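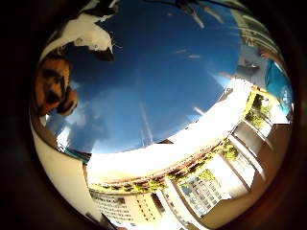 그림 4-1. 손목 카메라 시야, 야외. 왼쪽 아래 베이지색 곡면이 로봇 자신의 손이다.

4강. 손목 카메라의 설치와 관리

지난 시간에 베이스 볼트 토크까지 끝냈으니 오늘은 팔 끝으로 올라간다. 교재는 오를란디니(Corrado Orlandini)의 정비 노트 번역본이고, 실습기는 Akus 팔 한 대다. 한 대뿐이니 싸우지 말 것.

4.1 시야부터 읽는다

손목 카메라를 처음 켠 사람은 대개 건물이 휘었다고 놀란다. 건물은 멀쩡하다. 어안 렌즈는 직선을 직선으로 보여 줄 의무가 없고, 그 대신 넓게 본다. 그림 4-1에서 하늘과 건물, 왼쪽의 사람 머리, 오른쪽 끝의 청록색 셔츠가 한 원 안에 다 들어온 것도 그래서다. 정비하는 입장에서 먼저 볼 것은 경치가 아니고 다음 항목들이다.

원형 시야의 테두리. 검은 테두리의 폭을 네 방향에서 재어 기록지에 적는다. 한쪽만 넓어졌으면 렌즈나 센서가 밀린 것으로 의심한다.

자기 손의 위치. 손이 시야 어디에 걸리는지는 브래킷 각도의 가장 싼 지표다. 같은 자세에서 어제와 다른 곳에 손이 보이면 브래킷이 돌아간 것이다. 그리퍼가 돌아갔을 수도 있는데, 그 경우는 4.4에서 다룬다.

밝은 경계. 그림의 흰 지붕선은 햇빛을 받아 하얗게 날아갔다. 이런 곳에서 특징점을 찾겠다고 하면 알고리즘은 성실하게 엉터리 답을 준다.

가는 줄무늬. 하늘 가운데 희미한 세로줄이 보인다. 이 한 장으로는 렌즈 오염인지, 빛 번짐인지, 센서 문제인지 판정할 수 없다. 판정하고 싶으면 손목을 돌려 한 장 더 찍는다. 작년 답안지에는 한 장만 보고 센서 교체를 주문한 사람이 여럿 있었다. 예산이 넉넉한 분들이었다.

4.2 브래킷 고정

순서를 지킨다.

1) 비상정지를 누르고 전원을 내린다. "잠깐이면 되는데"는 절차에 없는 말이다.
2) 브래킷 볼트 4개를 손으로 끝까지 넣은 뒤 대각선 순서로 조인다.
3) 케이블은 손목 관절 바깥으로 여유를 두고 돌린다. 팽팽하게 묶으면 보기에는 좋고, 마지막 관절이 한 바퀴 도는 순간까지만 좋다.
4) 볼트 머리와 브래킷에 걸쳐 표시선을 긋는다. 색은 아무거나 좋지만 검은 브래킷에 검은 펜은 쓰지 말 것.

4.3 노출과 보정

실내에서 맞춘 노출값을 들고 밖으로 나가면 안 된다. 야외에서는 자동 노출로 시작해 하늘과 그늘을 번갈아 보게 한 다음, 작업면이 제대로 보이는 값에서 고정한다. 하늘이 예쁘게 나오는 값은 대체로 작업면이 안 보이는 값이다.

보정판은 40장을 찍는다. 가운데만 찍지 말고 테두리 가까이까지 골고루 넣어야 한다. 어안 모델의 오차는 가장자리에 모여 산다. 기준이 되는 결과는 Gradthorpe 실습실 서버에 있고, 특징점 1,281개가 잡힌 파일이 그것이다. 이름이 '최종'인 파일과 '진짜최종'인 파일은 둘 다 아니다.

4.4 자주 나오는 증상

영상이 관절을 움직일 때만 끊긴다: 케이블부터 본다. 소프트웨어를 다시 깔고 싶은 마음은 이해하지만 케이블부터 본다.

화면 전체가 뿌옇다: 렌즈 전용 천으로 닦는다. 티셔츠 자락은 렌즈 전용 천이 아니다.

손 위치가 달라졌다: 브래킷 표시선을 확인하고, 어긋나지 않았으면 그리퍼 플랜지를 본다. 둘 다 멀쩡하면 관절 원점을 다시 잡는다. 이 순서를 거꾸로 하면 오후가 없어진다.

과제

Prerer 양식의 점검표를 채워 다음 강의 전까지 제출. 팔은 관절 원점 자세로 두고 찍은 영상 두 장을 붙일 것. 조별 배정은 콜롬보 남매(Ubaldo, Debora)가 게시판에 올린다. 참고 자료는 오를란디니 노트 167쪽부터이며, 그 앞쪽 유압 단원은 시험에 나오지 않는다. 재미로 읽겠다면 말리지 않는다.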